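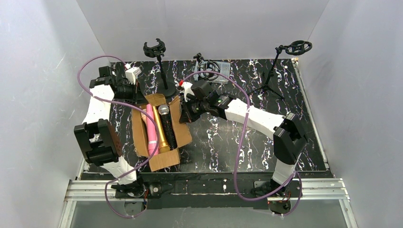
Wenche Rønning
Instructor, Live Sound Basics, Codgate

Notes for session 4: mics, stands and putting it all away

Okay, I know packing up is the part everybody wants to skip (I did too, for years!), but it's where most of our gear gets hurt, so we're giving it a whole session.

Start with the box. Three handhelds, pink, gold and black, laid lengthwise side by side in plain cardboard with the flaps open. I like them like this because I can see right away if one's missing. Check the grilles before you close anything up. A dented grille goes on my desk with a sticky note, please, and don't try to bend it back yourself.

Now the stands. We've got two kinds and they do different jobs. The one on the left with the round weighted base and the short pole is great for a table talk. The tripod has an angled boom, so you can reach over a keyboard or a guitar, but watch those thin legs – I've tripped on them more times than I'll admit to Ekua. Spread them all the way out before you put a mic up there. And when you fold it, loosen the boom first!

Clips are the things we lose. Small clip-style holders belong with the clear plastic case, and the case stays near the stands until the very end.

For next time: read page 33 of the packet and bring your own headphones if you have them. Ekua Amissah is taking the first half, on cables.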